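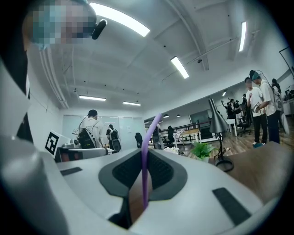 Teaching a robot the fiddly bits, one straw at a time

Filed under: Local Tech, Robotics, Work

Last updated: October, 4:15 pm

I've spent a fair bit of my working life being told that robots are about to do the dishes, so when Arkevard invited me over to see how they're teaching one to handle drinking straws, I said yes before I'd finished reading the email. Straws! Of all things!

The project is called Zodard, and the idea behind it is pretty easy to get your head around. You take a gripper, the same sort of hand that goes on the end of the robot's arm, and you give it to a person. The person does the job with it, over and over, and the recordings go off to train the robot. Simple enough on paper. In the hand it's a different story, as I found out when Menaka Roy, who runs the sessions, passed me one and told me to have a go.

I'm not a clumsy person (my partner may differ) but my first try flicked the straw clean across the desk. The second one I squeezed far too hard and it folded. Menaka was very kind about it and said most people grip as if they're holding a hammer for the first hour or so, and then it clicks. The trick is to bring the pads in slowly and let the straw settle before you lift. By my fifth or sixth go I had one standing up nice and straight in the slot of the black rubber pad, a purple one, and I was ridiculously pleased with myself.

What surprised me was how social it all is. I'd pictured one engineer in a dark room, and instead it's a bright, busy office with people all over it, backpacks on, cables coming up over their shoulders, chatting away between takes. There are flowers and a pot plant on the furniture. Menaka's crew work in pairs where they can, and each shift aims for 80 good takes per person. When I visited, the running total for the straw task stood at 1,914, which was written on a sticky note on her laptop and crossed out and rewritten while I was standing there.

Not every take counts. If you fumble and recover, they'll usually keep it, because the robot will fumble too and it helps to have seen somebody sort it out. If you drop the straw on the floor and say a rude word, that one goes in the bin. Fabrice Lefèvre, who looks after the training side, told me the ones he likes best are a bit slow and a bit boring.

"I don't want a magician," he said. "I want someone making a drink for their nan."

That's more or less the plan, too. Arkevard wants the first robots helping out in aged care kitchens, setting out cups, straws and cutlery at meal times so the staff can spend longer with the residents. A trial is pencilled in with Abugri, the catering company, at 2 of its sites, and it's meant to run for 6 months. I asked Fabrice whether the robot can do the straw yet. He wobbled his hand from side to side and said it's good with the stiff ones and hopeless with the bendy ones, so the bendy ones are next on the list.

They've tried remote control as well, where you drive the real arm from a desk, and they still use it for the heavier jobs like shifting trays. For small, light things Fabrice reckons the hand-held way is quicker to learn and a lot less tiring — you can feel what you've got hold of, more or less, and you can carry the thing to another bench without moving a whole robot.

My forearm was sore the next morning, for the record. Menaka is after more people to do short shifts before the Abugri trial gets going, and no technical background is needed. She said tradies and hairdressers tend to pick it up fastest. She did not mention journalists.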